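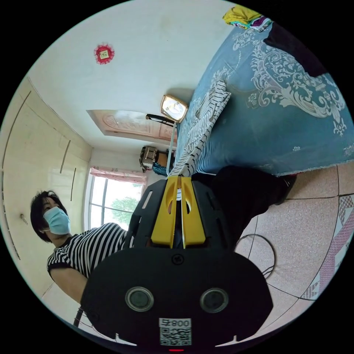
Bedroom with the cream wardrobe, bed on one side, window at the far end

Folding and storing striped tops in a small bedroom: hang, fold or roll?

Asked 2 September 2025 in Home & Tidying

Hi all! I'm finally getting to grips with the bedroom and I am having way too much fun with it. We have a built-in wardrobe in cream, tall panelled doors with long dark handles, and I love it to bits, but the inside was a disaster until June. I took everything out, gave away 2 bags, and now I'm down to the clothes that really get worn.

My trouble is the tops. I have a lot of thin striped ones (stripes are my thing, sorry not sorry) and I can't decide how to keep them. On hangers they get those little shoulder bumps. Folded in a stack, I pull one out and the whole pile comes with it. My sister rolls hers and swears by it, but when I tried it mine looked like they'd been slept in.

The bed is the only flat surface big enough for folding, and the bedspread has a big paisley and floral pattern, so by the third shirt I can't tell where the sleeves are!
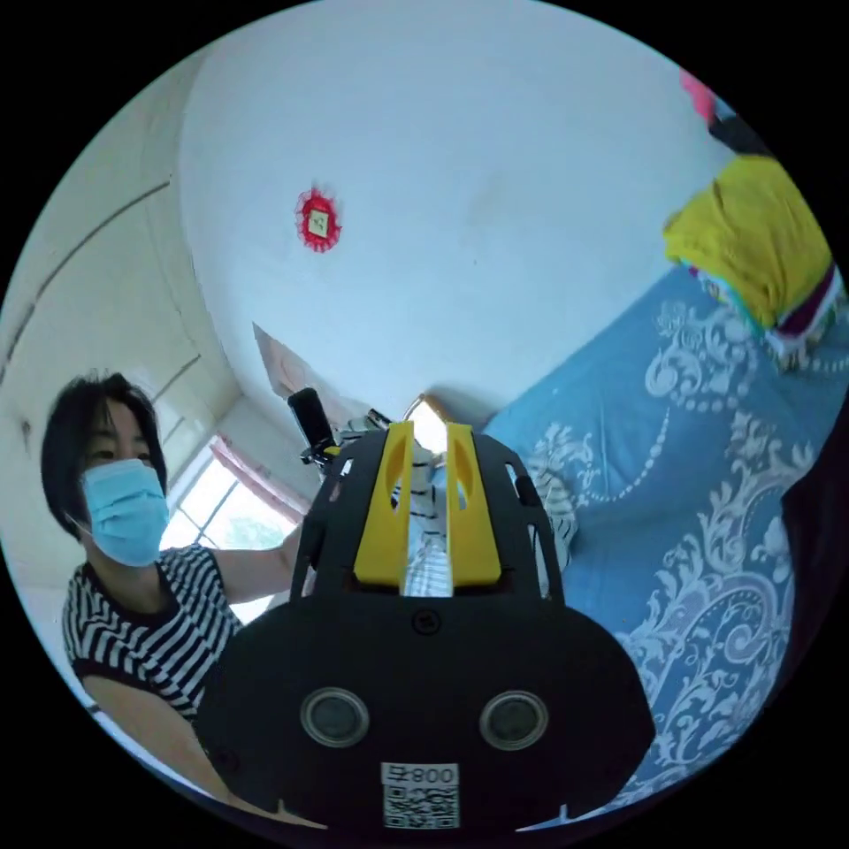

I should add that I don't want to buy a dresser. There's no good wall left for one, and I like having the window end open for the light. Shelf boxes would be fine. I have 3 of the Collow fabric ones already, the medium size, and they fit on the shelf with a bit of room left over. So: fold, roll or hang? And if fold, is there a way to do it so the stripes don't come out crooked? Mine always go off at a slant and it drives me nuts.

2 answers

Asger Ragnarsson
Accepted answer

Fold, and stand them up in the boxes! You already own the right thing. I did this with my own T-shirts and I still open the door just to look at them.

The good news is that stripes make folding easier, they're a built-in ruler. Lay the top face down and smooth it from the middle out to the sides. Fold one side in toward the center, sleeve back on itself, then the other side. Now check the stripes: where the folded part lies on the back, its stripes should run level with the ones underneath. If they slant, open it up and tug the side seam down a little. Thin jersey twists in the wash and that's usually where the slant comes from, so don't blame your hands.

Next bring the hem up to just short of the neckline, then fold in half or in thirds until it's a bit lower than the box. It should stand by itself. If it flops, it needs one more fold. File them in a row with the rounded edge up, and leave a hand's width free at the end of the row or you'll be wrestling them out.

For the busy bedspread, put down a plain sheet or a big light towel first. Makes a huge difference! I use an old Vesier bath towel and fold it away with the rest when I'm done.

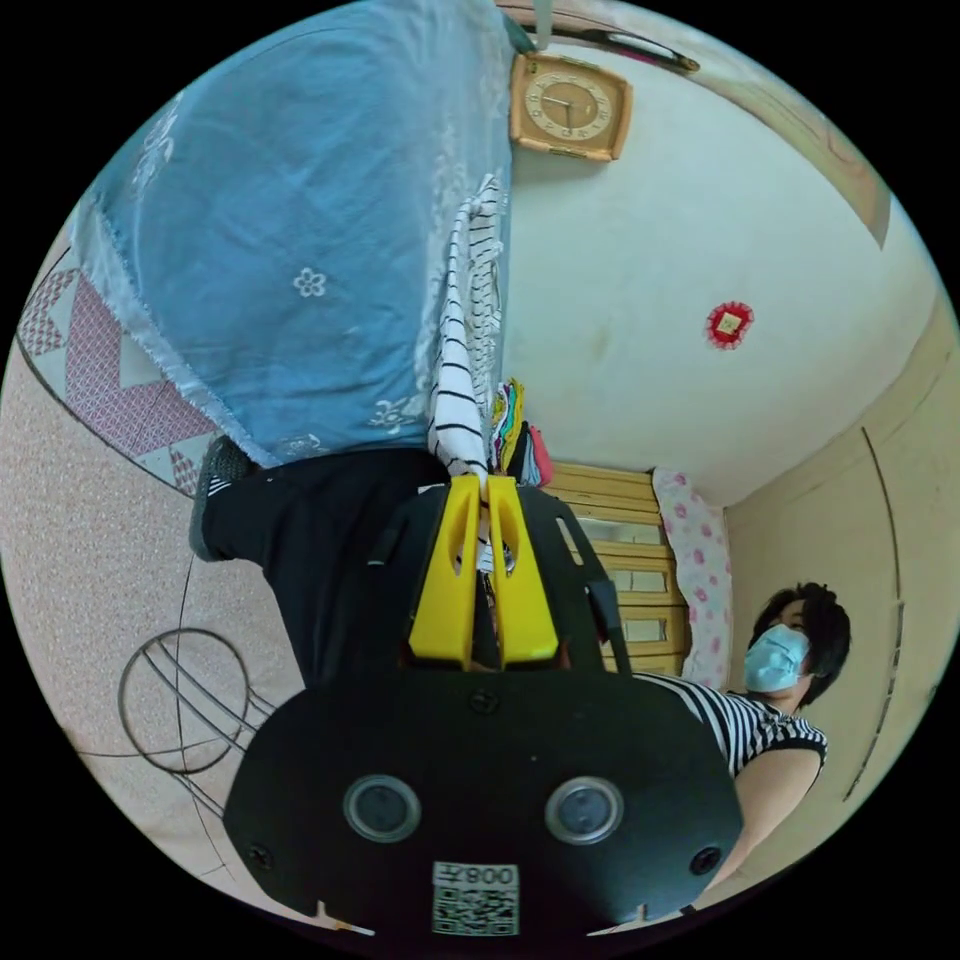

Black and white stripes, thin ones and wider ones

One more thing. If a top has been sitting bunched up, hold it by the shoulders and give it two good shakes before you lay it down. Saves a lot of smoothing. Sleeveless ones are quicker still, you can skip the whole sleeve business and go straight to thirds.

Grallus_fan

i roll everything, no problems. you have to roll tight and start from the neck. also the Ertürk slim hangers don't leave bumps, got a pack on sale and they're great. no idea about the stripes, mine are all plain

Comment from the asker: Tried the towel and the standing-up fold last night and oh my goodness, the stripes line up!! One box done and the next one half full. Will look at the hangers for the two linen shirts.

Comment from Asger Ragnarsson: Yes! Linen on hangers for sure. Button the top button so they don't slide.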